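Droralcombe Street Plans – data card

Contents
The set holds 579 vector street plans of towns and small cities, drawn for print by Oltell. Each plan comes as one SVG file with a matching row in plans.csv. Of these, 503 are in square format and the rest are in portrait.

Layers
Every SVG has the same layer order: water, parks, rail, roads, labels. Road widths follow a fixed scale with no local changes. Labels are live text in the Zandari typeface, which must be installed before opening a file. An outlined copy of each label layer is kept in the folder labels_flat.
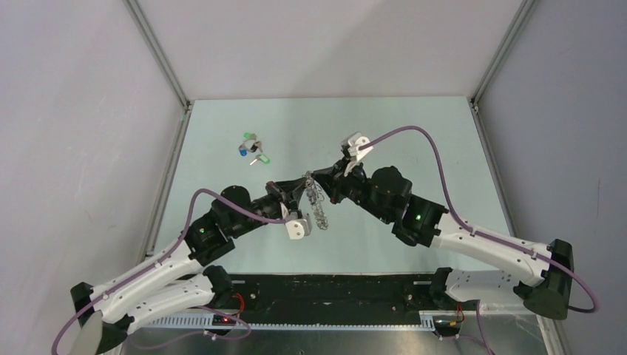
Coastal plans have one extra layer, shore, placed under water. It is present in 58 files. Scripts that read layers by number will fail on these, so read them by name.

Colors
Two palettes are supplied, Shehu Light and Shehu Ink. Palette values are stored as CSS classes – changing one class changes all shapes that use it.

Known issues
Rail tunnels are drawn as surface lines.
Small islands under the minimum area were dropped in version 2.
Accents are missing from some names in plans.csv. The label layers are correct.

Use
Prints and web use are allowed with credit to Oltell. The plans are not suited to navigation or land survey.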